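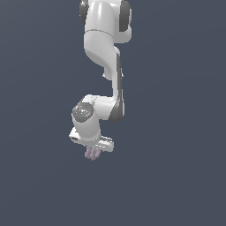 Are you sure it isn't the network again, wrote the first reply from Stolgate, because ours stalled just like this in March and a new cable cured it.

Posted in March by the Larent simulation desk

Thanks so much for that, and we did try it! Sadly no luck. In Baluyot, our simulated cell, the arm gets down to the lumpy lilac part quite happily, and then the close command times out after 6 seconds. We've had 14 of these now, all on this one part, and the plain blocks run fine. 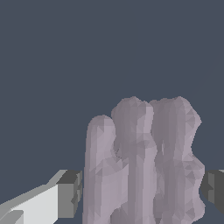

Wrist view, a finger on either side of the part and a gap still showing.

What we've tried so far, with apologies for the length:

1. Restarted Lenunov and reloaded the part. Same timeout.
2. Backed the start pose off, so the part sits well clear of both fingers. Same again, I'm afraid.
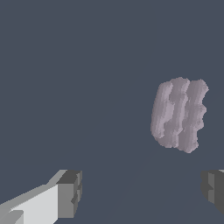 3. Cut the collision mesh to 1,000 faces. We got 4 clean closes, then another timeout. Log attached, ticket still open.

Larent Support | Contact us | Back to top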